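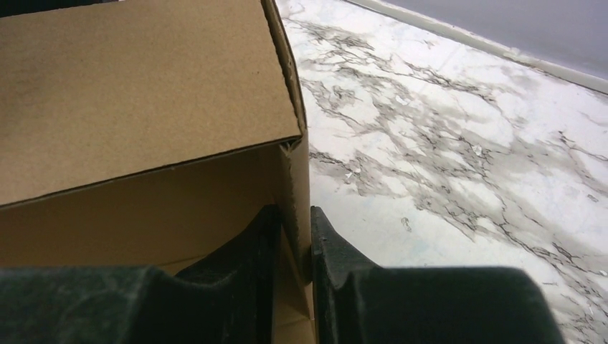 Photo: Consuelo Rengifo

Castaño Street toy library reopens with longer hours

Aug 4, 2024

Families in the Castaño Street neighbourhood have their toy library back, and by the sound of the chatter coming through the front door on opening morning, it has been dearly missed.

The library closed in April when the old hall needed a new roof, and what everyone hoped would be a short break stretched on through most of the winter. It has now moved into the former Bista shoe shop, two doors down from the bakery, where there is a proper ramp for prams and (to the delight of many a grandparent) a row of comfortable chairs by the heater.

The collection has grown to 263 toys, puzzles and games, from baby rattles through to the much-loved marble run, which had a waiting list before the move and already has one again. Members can borrow two items at a time and keep them for 20 days. Cardboard boxes in good condition are always welcome too, as they come in handy for the bigger puzzles and for rainy-day cubby houses.

"I had parents stopping me at the supermarket to ask when we'd be back, and I'd have to say soon, soon, I promise," said coordinator Consuelo Rengifo. "It's just lovely to see their faces again, and my goodness, haven't the little ones grown!"

The library is open on weekday mornings and now stays open until 6 pm on the first Thursday of the month. New members can sign up at the counter with proof of address.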